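**Snack Portioning and Table Service: Project Report**
Yayra Kwofie and Derek Kettle, October

The project examined how a shared snack of nuts and dried fruit should be served at a common table. A portion was set at 40 grams, and each batch weighed 425 grams. The tableware consisted of an eight-sided white bowl with a thin dark blue rim, a small dark plate and a metal spoon.

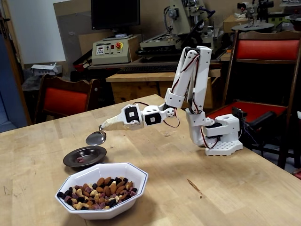
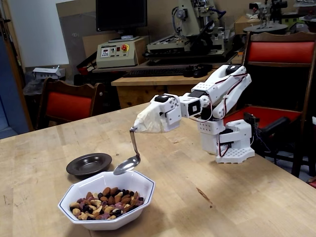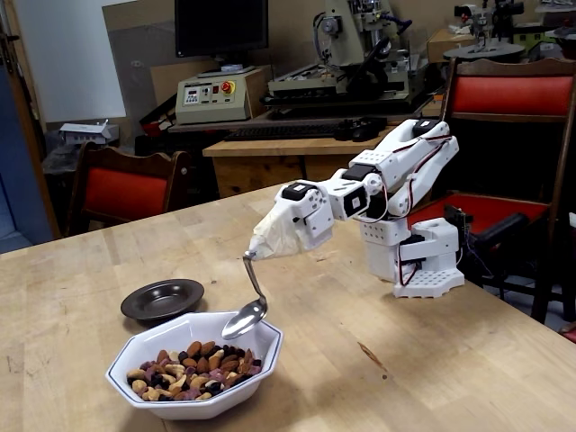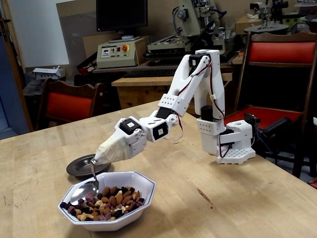

Portions were recorded by weight after each serving. Whole almonds and cashews made small portions difficult to level, and a deeper spoon is recommended. The wooden tabletop should be oiled before the next term. Augustina Abugri reviewed the weighing records.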